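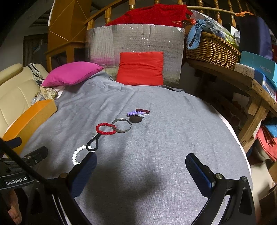
Grey sheet on the bed, gripper open above it.

14th September

Instalment checkout, Susell sandbox. Reran the card-hold reconciliation with Vy Khúc's corrected ledger export. 1766 test orders, all split into 3 payments, 30 days apart. First payment taken at checkout, remainder held against the card limit.

Totals agree to the penny on the first payment. On the second, 20 orders are out. Every one is a partial refund raised between payments one and two. Grellmont's scheduler takes the refund off the last payment; our ledger spreads it over both remaining ones. Final balance is the same either way, but the customer's statement won't match the schedule we email at purchase.

Checked the spec. Section on refunds says "reduce outstanding balance" and gives no order. Vy prefers last payment first, as the other dates and amounts then stay as agreed. I have no objection. Needs a yes from Echevarría before we touch the ledger code, as their merchant terms quote the spread method.

Rounding: odd pennies go on payment one. Confirmed on the small-basket set, no drift.

Hold renewal still untested. The sandbox never expires a hold, so the renewal job has nothing to pick up. Asked Prilach for a test issuer with a short expiry. They had one in March; not clear if it is still running.

To do: rerun the 20 with last-payment-first switched on. Add declined second payment to the set. Old export moved to archive, do not use.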